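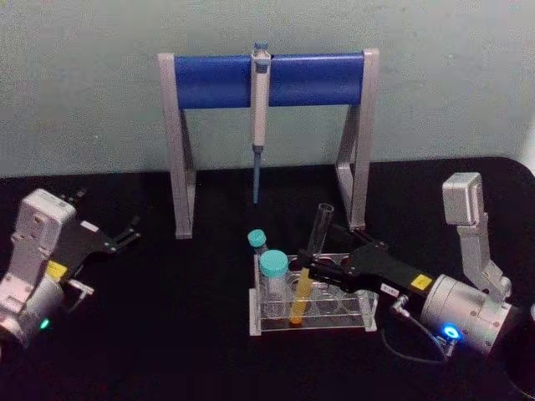 Workshop book, November. Started 7.40, Slamet had the doors open already and the compressor up.

Carrying on with the ex Ollgate single decker, fleet no. 107. Last entry on it was Berenice's, two pages back, read that first if you're picking this up. Short version: air loss from the nearside rear overnight, heater matrix weeping, destination gear stiff, and the question of which green.

AIR. Built up to full pressure, engine off, left it. Dropped faster than last time. Soapy water round every union from the tank forward to the brake valve, nothing. Went back along the chassis and found it at the tee behind the rear axle, the one you can only get a hand to with the wheel off. Olive has been nipped up so many times it's gone like paper. Cut back, new olive, new nut. Bubbles gone at the tee. Still a very faint hiss somewhere by the door engine, left that for Baltazar as he did the doors and knows how he routed it.

Note — the replacement nut is not the same thread as the originals on the offside. Someone in the past has had the nearside apart and used whatever they had. Have tied a label on it. Don't swap side to side!!

Left standing from 9.15. Gauge at 11.30 had hardly moved. Will look again first thing.

HEATER. Took the matrix out, three bolts and one stud that sheared, of course. Stud drilled out, tapped, fine. Matrix itself is past it. There are two pinholes low down and the fins come off if you breathe on them. Américo thinks the one out of the scrap Yang bus can be made to fit, the ports are on the wrong side but it could go in upside down with the bleed moved. I'm not keen. Would sooner have the old one recored, even if that means no saloon heat till spring. Not as if we run it in the winter much. To be argued over tea.

Later: argued over tea. Recore. Américo to ask the radiator place for a price. Heater circuit blanked off with two short hoses and bungs so the engine can be run meantime. REMOVE BUNGS BEFORE REFITTING, written on tape on the bulkhead as well.

DESTINATION GEAR. Getsemaní had the box out on the bench most of the morning. Bottom roller bearing was dry and full of dead flies, top one ok. Cleaned out, light oil, winds nicely now both ways. The handle still slips on the square if you hurry it, wants a new pin.

The blind itself is more interesting. We'd all assumed it was a depot set from Ollgate town, since that's where she finished. Wound it right through to measure it for backing and it has 23 displays, and the last few are nothing to do with town at all. WORKS SPECIAL, then USOMENT SIDINGS, then a blank, then USOMENT VIA NEREL with the VIA NEREL pasted over something. So she was on the staff contract at some point, or the blind was. Getsemaní held a lamp behind the paste over and reckons the name under starts with a B or an R. I couldn't see it. Did not try to lift it and nobody else should either, the linen is rotten along that edge.

If it was the staff contract that would explain the rear bench being cut short and the rack marks on the floor. Railway crews going out with lamps and bags. Always wondered about those marks. Slamet's uncle worked the sidings and may remember what was on the run, he'll ring him.

PAINT. The flat panel under the third window bay nearside, rubbed back a patch about the size of a saucer. From the top: our undercoat, Ollgate green, thin grey, a darker green, then cream, then primer. The cream is a surprise that low down. Means the waistband was lower when new, or there was a full cream skirt. Berenice took a rubbing off the moulding holes higher up and they don't line up with anything we've got. Patch masked and left open so people can look at it. Please don't paint over it.

Colour match still undecided. The tin we got mixed is too blue in daylight, looks perfect under the shed lights. Typical. Third go at it now. Baltazar wants to match to the inside of the battery door where it never saw the sun, seems sensible, door is off and behind the pillar drill.

MONEY ETC. Tyres invoice in, 2,118 for the set, fitted. Ouch but we knew. Old ones to go, not to be kept "for the trailer".

ENGINE. Ran it up for nearly 3 hours on fast idle after lunch with the heater blanked. Temperature steady, oil pressure a bit lower hot than I like but no worse than it's ever been. Smokes on first start then clears. Bit of a tick from the front, could be the pump drive, could be me. Slamet listened with the screwdriver to his ear and says tappet. Covers off next time.

Charging light stays on dim at tickover, goes out with revs. Brushes? Have a look while the covers are off.

Wants for next time:
brass pin for blind handle
more olives, both sizes, and MARK THE BOXES
long reach socket back from Américo
copper grease, tin is empty and somebody put it back on the shelf
front hub seals, ordred, chase
photo of the blind before it gets wound again

Locked up 5.20. Tanks NOT drained, left on purpose for the leak test. Wheel chocks both sides, handbrake off as the shoes were sticking. Whoever's in first read the gauge before touching anything and write it here:

8.05, still in the green, down by maybe a needle's width. Door hiss found, it was the drain tap not quite shut. B.L.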